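Workshop notebook, Turkbridge textile room
March 18, 2021

Cleaning and sorting day for the small cloth pieces. I write it down in full, as the last entry on this subject is from January and it is too short to be useful. It says only "offcuts sorted, see box", and the box has been moved two times after that.

Starting point. The offcuts were in three places: the long drawer under the cutting table, the paper bag from Drondness, and the bottom of the shelf where we keep the felt. All of them I put together on the big table and first took out what is not cloth. There were pins, a piece of chalk, two bobbins and a lot of thread. Pins went back to the magnet dish. Please do not throw pins into the offcuts, I have a small hole in my thumb now.

Sorting rule. We spoke before about sorting by material, but I cannot tell the materials with certainty when the piece is smaller than my palm. So I sorted by surface and then by colour. Surface has only two groups, smooth and fuzzy. Fuzzy means it leaves fibres on the hand when I rub it. Some pieces are fuzzy on one side only, and these I put with the fuzzy ones. If somebody wants to do it differently, please write it here before changing the boxes.

The dark colours were slow. Black and dark blue look the same under the ceiling lamp. I carried the doubtful ones to the window and decided there, and even so I think a few are in the wrong box. Tomorrow in the morning light I will look again.

Edges. The fuzzy cloth frays badly. I tried three ways to stop it on spare pieces:

a) Trim with the zigzag scissors. Quick, but on a very small piece there is almost nothing left after trimming.
b) Thin line of the Sostex edge glue. Holds well, but the edge becomes hard and it scratches. Drying time on the bottle is 15 minutes, I waited longer, it was still a bit sticky at the corners.
c) Leave it as it is and shake out the loose threads.

For the sorting boxes I have chosen c). For anything that will be sewn later, a) is better, and it should be done when the piece is cut, not afterwards. The glue I would keep for the label strips.

Weighing. The whole quantity after cleaning was 3,436 g, bags not included. I weighed on the kitchen scale because the other one has no battery. This is more than I expected from three small places. I did not count the pieces and I do not want to.

Trays. The red-orange tray is good for the fuzzy pieces. The colour is so strong that dark cloth is seen at once on it, and the raised lip keeps the small things inside. The bottom has a fine crosshatched pattern and the fibres catch in it, so it needs a brush after every use. A wet cloth only pushes the fluff into the lines. I used the old nail brush and it took some 10 minutes to get it properly clean. The brush now lives on the hook by the sink, with a red thread on it. 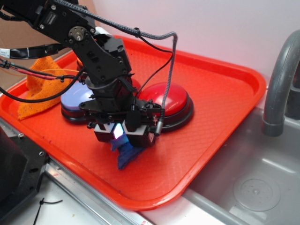

Dark blue fuzzy piece over the red-orange tray, frayed at the lower edge.

The points on this one are uneven. With scissors I would lose a good part of it, so it stays in group c). Colour note: under a strong light the blue looks much brighter than it is. For matching colours use the window only, and please no lamp.

Boxes and labels. Smooth pieces are in the flat box, fuzzy ones in the tall box with the lid. The lid must be closed, otherwise the fluff goes on everything on that shelf, also on the white felt. Labels are written in pencil for now. I will make proper ones when the order has been decided.

The bag for Tshabalala is packed separately, smooth pieces only, as they asked. It stands next to the door with a note on it. I did not put the glued test pieces in.

Left to do:
- check black against dark blue at the window
- battery for the good scale
- find a second brush, softer
- ask if Drondness wants its paper bag back, it is torn at one handle
- glue test again, with a full night of drying

Floor was swept two times. There is still fluff under the radiator which I cannot reach with the broom.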